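From: Szu-yu Kong
To: Skindale House residents and laundry list
Subject: Re: Unclaimed items and the sorting of shared loads

Dear all,

Thank you to those who replied to my message of Thursday. I have read every response, and I am grateful in particular to the residents of the Rurkau wing, who sent a joint note setting out how they divide their own washing. I reply to the main points below, and would ask that any further remarks be sent to this list and not left on paper in the laundry room.

A resident of the Eltier wing wrote:

> I support the idea of sorting before the wash, but the present
> arrangement makes it difficult. Bed linen and clothing are put down
> together on the sorting table, and by the time one reaches the
> bottom of the heap the small things have gone astray inside the
> large ones. Last month I found a child's sock inside a duvet cover
> after I had already folded it and put it away. Could we agree that
> sheets and covers go in one pile and everything else in another?
>
> I would also like to know what is meant by "heavy knits". Does it
> include towelling? My dressing gown has been returned to me twice
> as unsuitable and I should like to settle the matter.

On the first point, I agree, and the arrangement will change from the start of August. Printed and plain bed linen will go on the left-hand side of the table. Clothing, towels and small items will go on the right. Residents are asked to shake out each cover before adding it to the pile, and to fasten the buttons or poppers on duvet covers so that nothing can work its way in during the wash.

On the second point, the wording of the old notice was unclear and I regret the inconvenience. Towelling is accepted in the shared loads and always has been. The restriction applies to wool and to hand-knitted garments, which should be washed separately by their owners. Soft grey and blue items with a ribbed edge have caused the most doubt, as they may be taken for wool at a glance. Please read the care label where there is one. Where there is none, please set the item aside.
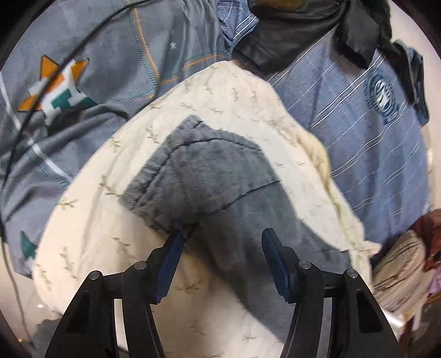

Grey item with ribbed edge, on the leaf-print cloth.

A number of residents have asked about fluff and pilling. Much of this can be reduced by turning soft fabrics inside out and by keeping them away from zips and rough towels. It is also helpful not to overfill the drum. Machine 3 takes a smaller load than the others, and the line marked on the inside of the door should be treated as the limit. Machine 4 may be filled in the ordinary way.

The following will apply to unclaimed items. Anything without a name or room mark will be folded and placed on the open shelf beside the door, where it will remain for four weeks. Pairs will be kept together with a peg. Items with a mark will be returned to the corridor baskets as before. At the end of the four weeks, whatever is left will be offered to the Issahaku clothing exchange, provided that it is clean and in fair condition. Worn cotton will be kept for cleaning cloths.

Residents who have not yet marked their bed linen are asked to do so. A small stitched or inked mark at the corner of the hem is sufficient. Several households own covers in very similar prints, and cream sets with small leaf or flower patterns are especially easy to confuse once they have been separated from their pillowcases.

Replacement laundry tape may be ordered through the house office under stock number 3381. The earlier number, 1378, refers to the iron-on type, which did not hold at higher temperatures and is no longer kept. If you still have a roll of it, it may be used for storage boxes.

Finally, a request concerning the sorting table itself. Please do not leave washing on it overnight, whether clean or waiting to be washed. The room is opened early for the towel delivery and the table is needed at that hour. Baskets may be left beneath it.

If you wish to comment on the four-week period, please write before the new arrangement begins. The notice for the laundry room door will be printed once replies have been received.

Yours faithfully,

Szu-yu Kong
House Office, Skindale House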